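Needle-turn or freezer paper for a block with tiny points?
Forum: Hand Appliqué and Quilting Talk

stitchywren
Hi all! I'm doing the Prullar sampler this year (the one with the garden blocks) and I've hit the star flower, which has 24 skinny little petals with points at both ends. I've always done needle-turn and I love it, but my points are coming out like thumbs. Do I switch to freezer paper for this one block, or keep practicing? I've unpicked the same petal 3 times now and the background fabric is starting to look tired.

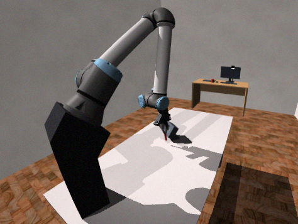
RE: Needle-turn or freezer paper for a block with tiny points?

oldbobbin66
Freezer paper, no question. Iron it to the wrong side, starch the edge, press it over and your points are made before you ever thread a needle. I did the whole sampler that way and never cried once. Well, maybe over the bird.

mapleandthread
I'm going to disagree with bobbin (sorry!). Starch and paper on something that skinny leaves you a wad of seam allowance at the tip with nowhere to go. With needle-turn you can trim as you get there. Stitch right up to the point, take two stitches on top of each other, then snip the little ear off and sweep the rest under. Which thread are you using? If it's regular piecing cotton, that's half your trouble.

stitchywren
It's piecing cotton, ha. Gray, because that was in the drawer. I have some silk I was saving for "something good" and I guess this is it? The pattern notes don't say a thing about thread. They do have a bit about points that somebody copied out for our guild newsletter, so I'll paste it:

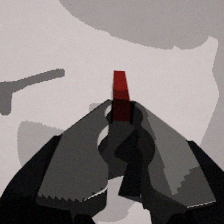 Workby, August

"Our hand group has reached the star flower. Cut your petals with a scant seam allowance, and baste from the back so your thread doesn't catch on the basting. Begin on a long side and never at a tip. If the second point is fatter than the first, leave it and go on to the next petal. Betancur Fabrics has set aside the background by the half yard for those who need to start over."

So even they expect people to start over. That made me feel better!

oldbobbin66
Basting from the back is good advice whichever way you go. I still say paper. The ear maple is talking about gets tucked behind with a dab of glue stick and it's flat as anything after a press.
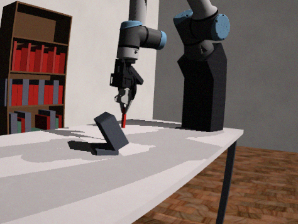 Simulated arm at the end of a white table

pinsandneedless
Glue stick in a hand quilt?? I can't. I tried it on a wall hanging and every stitch near the glue felt like sewing through a cereal box. Wren, stay with needle-turn but change your needle. I went from a sharps to a size 11 milliner's and my points got better that same evening. The long needle gives you more to sweep with. Also, dampen the tip of a wooden toothpick and use that to roll the allowance under - it grabs the fabric in a way the needle won't.

oldbobbin66
You used too much glue then. A dab is a dab.

pinsandneedless
I used a dab!

mapleandthread
Okay you two. Toothpick is a yes from me. Round kind, the flat ones snag. And wren, is your fabric a batik by any chance? The tight weave doesn't fray, but it fights you on a fold. I swapped my yellow batik for a plain Brutach solid and it turned so much easier.

stitchywren
Three of the colors are batik, yes, and now that you say it, those are the thumbs. The solid ones look okay from across the room. I'll try a petal each way tonight, one with paper and one with the toothpick, on a scrap, and report back. 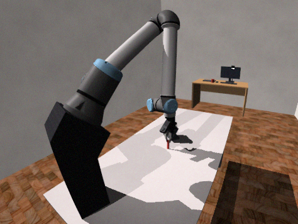 Robot arm over a white work surface, computer render

stitchywren
Reporting back! Silk thread plus toothpick on a plain solid: nice sharp point, first try. Paper: also sharp, but I scorched my finger and the tip is a little lumpy. So I'm going with needle-turn for the petals. Bobbin, don't be mad, I'm using your paper for the round center because my circles are worse than my points.

oldbobbin66
Not mad. Circles are where paper shines anyhow. Run a gathering thread around the edge, pull it up over the template, press, let it cool and then slip the paper out.

pinsandneedless
Which silk weight did you use? I have 100 and it keeps sliding out of the needle's eye.

stitchywren
Mine's 100 too. I knot it at the eye, just a tiny loop knot, and it stays put. Goes through the fabric fine.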